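Collecting sim demos for the Clumlow arm task — quick version

June 24, 2025

Writing this down fast before I forget the settings again. Assumes you have the Pultmont sim installed and the arm loads without errors. If it doesn't, go fix that first, this page won't help.

What you want at the end: a folder of clean teleop episodes you can train a pick-and-place policy on. We used 332 for the last run. You can start training with 64 just to check the pipeline, results will be bad, fine.

Before you start
- Free disk space. Episodes with camera frames get big.
- Controller charged. A dropout mid-grasp ruins the episode.
- One sentence task prompt, written down. Same wording every time. "Put the banana on the red plate." Not "place banana on plate" on Monday and something else later.

Step 1. Set the scene
Load the tabletop-less layout (objects sit right on the perforated platform). Turn on object randomization but keep the range small at first. Cabinet stays fixed. Leave the extra stuff in — mugs, crates, boxes. You want the policy to see clutter from day one. Dindo Lagman trained on a bare floor in January and his policy fell apart the moment a mug showed up.

Step 2. Check the recording rate
Set it to 14 Hz and leave it. Mixing rates in one dataset is a pain and the loader won't warn you. Check that joint states, gripper width and images all have timestamps. Open one test episode and look, don't trust the green light.

Step 3. Home, then record
Press home. Wait for the arm to stop. THEN hit record. If you start while it's still moving the policy learns a weird little drift at the beginnning.

Step 4. Drive the arm
Slow is ok, stopping is not. Long pauses teach it to pause. Come in from above with the fingers pointing down, get the wrist where you want it, then lower. Pick one approach and stick with it for the whole batch. Don't swing the elbow through the crates.

Same rules for the other prompts in the set. For the round black pan-like thing I line up over the top first and only then go down.
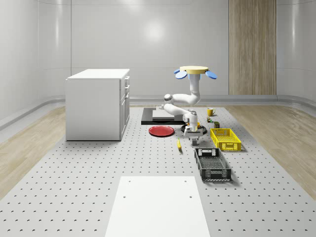
Step 5. End the episode properly
Release, back straight up, wait 2 seconds, stop recording. Mark success or fail right away. You won't remember later.

Step 6. Keep some of the misses
Missed grasp, then you recovered? Keep it, tag it "recovery". Missed and gave up? Mark it fail, the export script skips those. Object flew off because physics freaked out — delete.

Step 7. Replay and export
Replay a handful at random, from different parts of the session. Watch for gripper closing late, thats usually controller lag. Then run the Faler exporter with the task prompt file in the same folder or it writes blank prompts and doesnt complain.

Still to do: notes on the Mohammadi camera preset. Use the default until then.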